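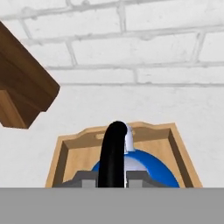

Ticket 551
Product: Minja simulation kit, kitchen scene pack
Opened by: customer (Lostska workshop)
Handled by: Prevwood support
Status: waiting for customer
Priority: normal

Customer message, 2 May 2024

Hello,
we are evaluating the Minja kit before we decide if we buy the full license in June. Our problem is with the task where the gripper must take an object from the wooden tray. We use the wrist view as input. In this view the gripper body covers all the bottom part, so the lower part of the tray is hidden. When I play the episode on screen, the black curved object is between the fingers, and the blue object with the white knob is behind it. Then the episode ends and the log writes:

grasp_check: failed (no contact pair)

I expected either a success or a message which explains more. I ran 60 episodes with the same settings and got this line in 17 of them. In the other episodes the check gives a normal result.

What I tried already:
- restarted the kit and the computer
- deleted the scene cache
- changed the closing speed of the fingers from normal to slow (no difference)
- changed the wall from white brick to plain (no difference, but the loading is faster)

Please tell me if this is an error in the scene pack or in my settings.

Reply from support

Thank you for the clear report. Please send us the file contacts.log from one failed episode and from one good episode. Please also write which physics step you use. The default value in the scene pack is 2 ms.

Customer message

Both files are attached. My physics step is bigger than the default. I increased it some weeks ago for another test with the Lirnoten arm, and I forgot to put it back. Sorry for this. But I think the kit should give a warning when the value is outside of the recommended range.

Reply from support

We compared the files. In the failed episode the fingers close, but the contact is not registered before the check is made. With a big step this can happen on curved shapes. Please do the following:
1. Set the physics step back to the default.
2. In the task settings, turn on "wait for contact".
3. Run the same seeds again, without the scene cache.

Your request for a warning is sent to the development team. I can not promise a version for it.

Customer message

I did steps 1 and 2. Step 3 is running on the slower machine, so I will have the complete result tomorrow. One more question: is it possible to move the wrist camera a little higher, so that less of the gripper body is in the view? I did not find this in the manual.

Reply from support

Yes, open the sensor file of the arm and change the mount offset. Please make a copy of the file first. We keep the ticket open until your result arrives.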